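Dineo Refurbishing, Bench 2
Desktop tower inspection, open-case stage
Checked by: Hollis Rosenthal
Month: February

1. Side panel off, case lying on its side. OK
2. Power cord unplugged and put away. OK
3. Wrist strap clipped on before reaching in. OK. Clip is worn, replacement ordered.
4. Power supply label readable. OK
5. Blue latch at the end of the power supply: no cracks. OK
6. CPU socket empty, lever and frame straight. OK. Keep the cap on hand for storage.
7. Graphics card seated. OK
8. Thin wires clear of fans. FIX. The yellow and orange ones run across the board near the graphics card. Tie back before closing.
9. Expansion slot brackets tight. OK

Comment on 6 to 9: the tower stays flat on the slatted table until the wires are tied. Metal parts go in over the board one at a time, held upright, and nothing gets set down on the memory slots.
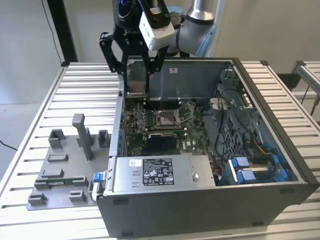
Kovačević asked for the memory slots to get their own line on the sheet. Two boards from the last batch of 40 came back with bent clips, and both had passed under "board, general." He would also like the clips checked again after the power supply goes back in.

10. Memory slot clips, first check. OK
11. Memory slot clips, second check. OPEN
12. Loose screws in case. OPEN. Tilt and listen before the panel goes on.
13. Sharp edges on bare sheet metal. OK. Gloves still required.

Return sheet to the Homard tray by 11. Case stays open until 8, 11 and 12 are signed.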